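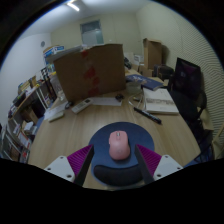
Filed under: Site Visits / Standards & Safety

August 7, 2023
By Zuleica Aguiar

Quick write-up from the Guimarães open day while I still have the notes. Went for the talk on collection rules, stayed for the desk work. Typing this on the bus so bear with me.

Got there late, missed the welcome. Badge, visitor sheet to sign, closed shoes only (one guy in sandals got turned back at the door and came back in borrowed boots). Fair enough, it was in the email.

First stop was the talk. Rogério Rezende runs the handheld side, and he wrote most of the house rules himself. The document is 65 pages, he put the short version on a slide and talked over it for too long but the content was good. What I got down:

One task per recording. Pick up, move, set down, stop. If the operator drops the object they finish the motion anyway and mark the take, no quiet deleting. He was firm on this. Their first batch in June had the drops trimmed out by well-meaning people and they ended up redoing it.

Desk stays as it is. They used to clear everything before a session and the rule now says don't. Books, boxes, cables, leave them. The only things that get moved are anything with a person's name or address readable on it, and liquids. Someone asked what about knives, scissors etc. Those go in a drawer, it's on a separate sheet apparently. Didn't see the sheet.

Grip before lift. Both fingers in contact on the sides, pause, then move. No scooping from one side, no pinching by the cable if the object has one. The pause is a count of 3 in your head. I asked if people really do it and Rezende said the reviewers bounce anything without it, so yes.

Breaks. Operators swap out on a timer and the timer isn't theirs to skip. I liked this one best, most places I visit have nothing written down about wrists. Trendari has a line in their handbook but it says "as needed" which in practice means never.

Then upstairs to see it done. Small groups, we got the mouse task, mouse and pad on an ordinary desk. It looks like nothing until you try it. Smooth rounded thing, hard to get square between the fingers, and if you come in crooked you feel it straight away through the handle. The operator talked us through the approach: come in low, line up with the long side, close slow.
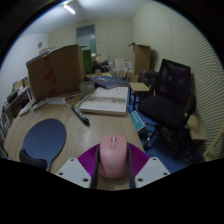 Fingers closed on both sides of the mouse, desk cluttered around it.

We each had a go. I did it badly twice and was told, politely, that both would be bounced (no pause, then too much pause and a wobble). A woman from Brokix got it first try and was insufferable all through lunch.

Review room after that. Two screens, a checklist taped to the wall. Every take gets looked at by someone who didn't record it. They are up to take 3311 on the tabletop set and the target for a full set used to be 1000, so the scope has grown a bit. I asked who signs off when the operator and reviewer disagree. Goes to a third person, decision written down with a reason, and the reasons get read out at the end of the month. Sounds tedious, probably is. But it means the rule book gets changed from real cases and you can see which ones. Version notes at the back, with dates. More of this please.

Things I wasn't sold on:

- Labels. Object names are free text. I saw the same item under two spellings on one screen. They know, there's a fixed list coming, no date.
- Visitor handling. We were standing right behind the operator for part of it. Nobody told us to step back until halfway thru. The rule says there should be a line on the floor and I didn't spot one where we were.
- Signing sheet asks for consent to record but doesn't say how long they keep anything. Asked at the desk, they took my email. Will add a note when I hear.

Lunch was sandwiches, fine. Talked to two people from Drurovetti who are starting their own handheld work and want to lift the grip-before-lift section wholesale. Rezende's view is take it, just keep the version number on it so people know where it came from. The rule book isn't on their site, you have to ask for it.

Skipped the afternoon session on storage, had a train. If anyone went and took notes send them over, especialy anything on how long raw takes are kept before review.

Would I go again, yes, but get there early. The upstairs groups filled up fast and the parking is a joke. Bring a sweater too, the review room is freezing.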